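Home News What's On Tea Room Archive Contact

3 min read

The paper cups, and where to put them

I have been meaning to write something about cups since October, when Adaeze Danladi and I found ourselves on our knees behind the counter at the Tudow tea room, picking up what must have been half a sleeve of them. We get through 780 in a good month, and they have never had a proper home. They live in the box, or on top of the box, or (if it has been raining and everyone comes in at once) all along the windowsill!

So we have begun again from an almost bare white top, with nearly everything taken off it, and I can't tell you how cheering that was.

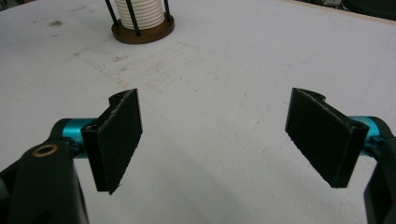 Ifeanyi Amadi has always said that you should clear a surface completely before deciding what goes back, and I have always said that I haven't the patience. He was right, and I have told him so. Once the kettle, the biscuit tins and the dreadful jug were in the other room, it was easy to see how little space the cups need if they are nested and turned upside down. Rims down keeps the dust out, and a stack on a small round base with a wire holder beside it is much less likely to go over when somebody reaches across for the sugar.

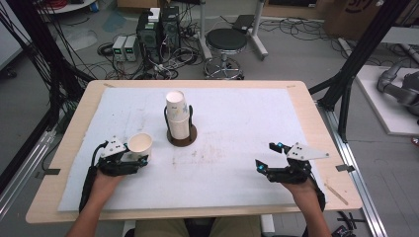 Do please take from the top of the stack, one at a time, and if two come away together just ease the second one off and pop it back – rim down again. Niall Urquhart would like the spare sleeves kept in the low cupboard, and I have put 4 in there to start us off.

The jug is still looking for somewhere to go. If anyone is fond of it, Adaeze has it wrapped in a tea towel under the coat pegs.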